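Polling place safety check – Grestton ward, Otby Hall
February 2022
Checked by: Deividas Vasiliauskas
Registered voters assigned: 2,675

Main entrance – OK. Both doors open fully. Ramp is sound, handrail firm.

Parking – Needs work. Two accessible spaces are marked but the paint has worn off one of them. Repaint before the primary in September.

Path from parking – OK. One slab near the gate was lifted and reset after the last vote.

Voting room – OK. Capacity sign posted. Booths to stand 3 feet apart, clear of the heaters.
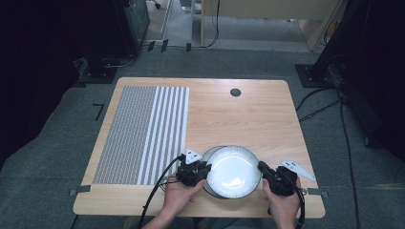 Power and cords – Needs work. The extension cord for the check-in laptops crosses the walkway. Tape it down or run it along the wall.

Fire exits – Rear exit was partly blocked by stacked chairs. Moved during the visit. Check again on the morning of the vote.

Extinguishers – OK. Tags in date.

Campaign sign limit – Not marked. The Grecu and Rorthorpe campaigns both asked where the line falls. Chalk it the night before.

Ballot storage – OK. Closet locks, 2 keys, both signed for.

Line outside – Room for 20 people under the awning. Beyond that the line reaches the driveway, so put cones out by opening time.

Result: pass, with repairs to parking and cords. Recheck needed for those items only.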